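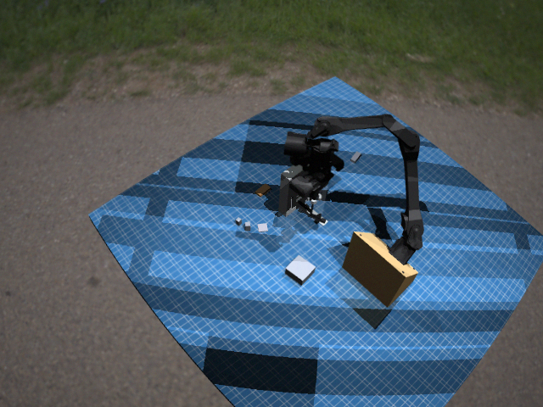
A patterned blue mat on gray-brown ground. Computer rendering.

Remix albums should be shorter

I bought the Nekix remix collection in June, the one with 17 versions of four songs. I have played it all the way through twice. Since then I have played two tracks from it, over and over, and skipped everything else. I suspect most people who own it have done the same.

A remix used to have a job. A record was too short for a club, or the drums were too quiet, or the singer came in before a DJ had time to mix out of the last song. Somebody stretched the intro, pushed the kick drum up and gave the dancers six minutes of something that had lasted three on the radio. You could say what the remix was for before you heard it.

Most of the remixes that come out now have a different job, and it belongs to the release schedule. A single comes out. Three weeks later there is an extended mix, then a VIP mix, then a package with five names on it, then an acoustic version, then a sped-up version. Each one puts the title back in the new releases list. I don't blame the labels for doing this. The services reward it, and a small label like Woltidance has rent to pay. But the listener ends up doing the sorting, and the good version gets buried with the rest.

It's also bad for the remixers. When a label asks one producer for a remix, that producer has to have an idea. When it asks eight, each of them knows the result will be track six on a list, and a lot of them hand in a drum loop they already had with the vocal laid over it. I can hear this on the Nekix set. Five of the versions have nearly the same breakdown in nearly the same place. One leaves out the chorus entirely and builds everything on the second line of the verse, and it is better than the original. It's track 14. I found it because I was driving and couldn't reach the phone.

Compare that with what Prindden did with their last single. There was the original on one side and one remix on the other, by Montoya, slowed down and almost without drums until the last minute. I didn't like it at first. I kept going back to it, partly because there was nothing else to go to, and by the end of the summer I preferred it to the original. If it had been one of a dozen I would have skipped it after 30 seconds.

People who disagree with me usually say that more choice can't hurt, and that a DJ may want the techno version while someone else wants the one for the gym. There is something to this. DJs do need tools, and a plain dub with no vocal can be very useful at two in the morning even if no one would sit at home and listen to it. Fine – sell those to DJs, in the shops where DJs buy music, and label them as what they are. They don't have to be put on an album with cover art and sent out to everybody who follows the artist.

I went through my own library one Sunday and found I had 1,423 tracks with the word "remix" or "mix" in the title. I had given a star to 245 of them. Some of those stars are old, and I would take them back today. The ones I would keep nearly all came out alone or in pairs, on the back of a single, and I can still tell you who made them without looking.

So my request to the labels is a modest one. Two remixes per song. Pick the people carefully, pay them properly with the money saved on the other six, and give them long enough to try something that might not work. If a third one comes in that is too good to leave out, put it out next year. I'll still want it.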